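Plirereo Field Telephone Set, Display and Working Replica

Home / Museum and Living History / Signals / Field telephones

Item 369
Sold as a pair, with cable
Made to order by Nakville

The Plirereo set is a working replica of the magneto field telephones used between gun positions, observation posts and command bunkers along defended coasts in World War II. It is a composite pattern and does not copy any one army's issue telephone. The case proportions, crank position and handset rest follow features shared by several wartime types, so the set can be placed in a coastal battery display without tying the display to a particular unit.

Each telephone rings the other when the crank is turned. Speech is carried over a two-wire line. No power outlet, network or radio license is needed.

Background

Most coastal batteries relied on wire. Radio could be intercepted and its position fixed by direction finding, and a buried line between the rangefinder post and the guns was hard to disturb once it was in. The usual arrangement was a local battery telephone: dry cells in the case supplied the microphone, and a hand-cranked generator supplied the ringing current. Larger positions ran their lines through a small switchboard in the command post, with spare pairs laid by a separate route in case of shelling.

The wiring inside the Plirereo follows the same principle. The bell, generator and talk circuit are separate and can be shown to visitors with the side panel off. Ringing voltage is limited internally to a level suitable for public handling, which is lower than that of a wartime set. For this reason the replica should not be connected to original equipment.

Specification

Type: magneto, local battery
Line: two-wire, not polarity sensitive
Supplied cable: 14 meters, black, on hand reel
Sets on one line: up to 11
Weight of pair, packed with reel: 19 pounds
Batteries: two D cells per telephone, not included
Case finish: field gray or olive, matte
Strap: canvas, removable
Markings: none as standard

What is supplied

Two telephones with handsets
One hand reel with cable
Four spare terminal nuts
One printed circuit diagram, suitable for framing
Operating card in English

Options

Blank data plates can be engraved to the customer's wording. We will not engrave reproduction acceptance stamps or national insignia on any set. Every case carries a permanent maker's mark and year on the inside of the lid, and this cannot be omitted.

The Gallagher wall bracket holds one telephone at a fixed height with the crank clear of the wall. It is intended for bunker interiors and reconstructed rooms where the set must stay in place. Four fixing points are provided. Fasteners are not supplied, as wall materials differ too widely.

An audio module is available for sites that want a recorded message when the handset is lifted. It replaces the talk circuit in one telephone only. The recording is loaded by the customer before installation. A set fitted with the module still rings, but it can no longer be used for speech.

Installation

Strip both conductors of the cable and clamp one under each line terminal. Tighten by hand. Turn the crank briskly for two or three turns with the handset on its rest. If the far set does not ring, check the terminals first, then the cable. A set that rings but carries no speech normally has a flat cell or a cell inserted backward.

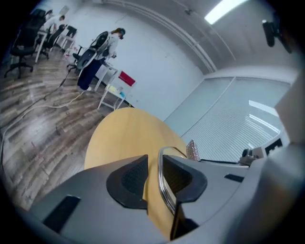 Additional sets are connected in parallel. All bells on the line will ring together, as they did on a wartime party line, so stations need an agreed ring code. Long and short rings are the simplest to teach. The operating card leaves a blank table for this.

Outdoor use is acceptable in dry weather – the cases are not sealed. Remove the cells before storage. The bell gap is set at the factory and should be left alone unless the tone has become dull.

Spare parts

Cranks, handset cords, terminal nuts and straps are stocked. Generators are exchanged as complete units. Please quote the number inside the lid when ordering, as the crank thread was changed with the February production run and the two types do not interchange.

Ordering and lead time

Sets are assembled in batches. Orders are confirmed in writing with a delivery month. Schools and registered museums may request an invoice in place of payment with order.

Technical questions: Ignacio Zamora
Engraving and custom finish: Margarida Vilela
Loan of a demonstration pair: Flornongate showroom, by appointment

Page revised Friday, November 19, 2021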